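About Us

Filed under: Our Story | Floors & Finishes

Hello and welcome! We're Gilbridge, a small floor refinishing and repair shop with a big soft spot for old wood. If you've got a hallway that creaks, a dining room with a dark ring where a planter sat for a decade, or a whole upstairs hiding under green shag, you've come to the right people.

We sand, patch, stain and finish wood floors in homes, and now and then in a church hall or a school stage. We also teach. A good half of what we do these days is show homeowners how to handle the smaller jobs on their own, and we love that half every bit as much as the other one.

How we got going

Gilbridge started in January with one rented drum sander and a borrowed van. Our founder, Mattes Steinbach, had spent years laying new floors for a builder and kept noticing what was going into the dumpster. Beautiful old oak, heart pine, maple with plenty of life left in it, all ripped up over scratches that a day of sanding would have taken out. He took some of those boards home. Then he took more of them home. Eventually the garage was full, and his family asked (kindly!) whether there might be a business in it.

The first job was a front room on Cuautle Street. It had paint drips, carpet staples every couple of inches and a patch of plywood where a floor furnace used to be. We pulled every staple by hand, wove in salvaged boards to fill the patch and finished the whole thing in a plain satin oil. The owners still send us a card every winter, and we've been back to do their stairs.

Word got around from there. We've now refinished more than 200 floors, from tiny entryways to a dance studio that took us most of a month, and we can still get excited when the first pass of the sander shows what color the wood really is. 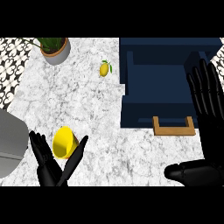
Yellow cup on a marble counter

What we believe about floors

An old floor should look like an old floor. We're happy to take out the deep gouges and the pet stains, but if you want a surface with no marks at all, you may be happier with new boards, and we'll tell you so on the first visit. Little dents and nail holes are part of the deal with wood that has been walked on for three generations, and most of our customers end up liking them.

We also think people should know how much wood they have left. Every sanding takes a bit off the top, and a solid board can only be sanded so many times before the tongue and groove starts to show. So before we quote anything, we lift a heating vent or a threshold and measure the wear layer right there with you. Sometimes the answer is that the floor doesn't need sanding at all! A light buff and a fresh coat (we call it a screen and recoat) can bring back a dull floor in a day or so, and it costs a good deal less.

For stain, we always put test patches on your own floor, in your own light. Color cards are fine for narrowing things down, but red oak and white oak drink stain very differently, and a brown that looked warm in the store can go pink on you in a hurry. We leave the patches overnight so you can look at them in the morning and again with the lamps on.

Who we are

There are 4 of us on the full-time crew, plus a couple of helpers in the busy season. Two of us started out in cabinet work, one came over from boat repair, and then there's Mattes, who still runs the edger himself and won't let anyone else touch the corners. We like it small. The same people who look at your floor on day one are the people who pull the tape up at the end, so nothing gets lost between the estimate and the work.

We share a building with Ilix, a sharpening shop, and that has been a wonderful piece of luck. Our scrapers have never been in better shape, and a fresh scraper in a tight corner beats any machine we've tried.

The Clumomeck workshops

This is the part we could talk about all day. Clumomeck is our hands-on class program, held in the back half of our shop, where we've built a raised practice floor out of salvaged boards. You sand it, you stain it, you put a finish on it, and if you leave a big wavy dip in the middle, well, that's what it's there for. We sand it flat again and the next class gets its turn.

Classes run for 2 days. On the first day we cover pulling staples and tack strip, setting nails, filling gaps and choosing your grits. We spend a lot of time on grits. Skipping one to save an hour is the most common trouble we get called in to fix, and once you've seen the swirl marks come up under stain you won't do it again. The second day is all about edges, cleanup, stain and topcoat, with plenty of time for questions about your own rooms. Bring pictures and measurements if you have them, and bring a sample board if you've got a loose one in the closet.

We keep each group to 13 people so that everyone gets real time on the machines. You don't need any experience. We've had first-time buyers, landlords, a retired music teacher who has since done her entire downstairs, and a father and daughter who came twice just for fun. Dust masks, ear protection and knee pads are on us. Wear closed shoes and clothes you don't mind getting stain on, because you will get stain on them.

Salvaged boards

Remember that garage full of oak? It's a proper rack now, sorted by species, width and age. If you're missing a few boards from an old floor and the lumberyard only carries modern widths, give us a call with the measurements. Width, thickness and a photo of the end grain will usually get us close. We sell to other finishers and to homeowners, and we'll take boards in, too, as long as they're dry and you've told us about the nails.

We can't promise a match for everything. Very narrow maple goes quickly, and long lengths of heart pine hardly ever reach the rack before somebody has spoken for them. Ask anyway! We keep a wish list, and we do call people back.

Working with us

Send a note with your room sizes, a rough idea of the age of the house and anything you know about the floor's past (carpet glue, old leaks, earlier sandings). We'll set up a visit, measure the wear layer and give you a written price. Before we start, you'll get a one-page sheet that covers moving furniture, where to put the cat, how long to stay off the finish and when the rugs can go back down. Please wait on the rugs. A rug laid too early can leave its pattern in a fresh finish, and we hate making that second trip as much as you'd hate needing it.

We look forward to meeting you and your floor.

Page updated 19/08/2022

36 shares | 5 comments

Contact | Workshops | Salvage List | © Gilbridge. All rights reserved. | Back to top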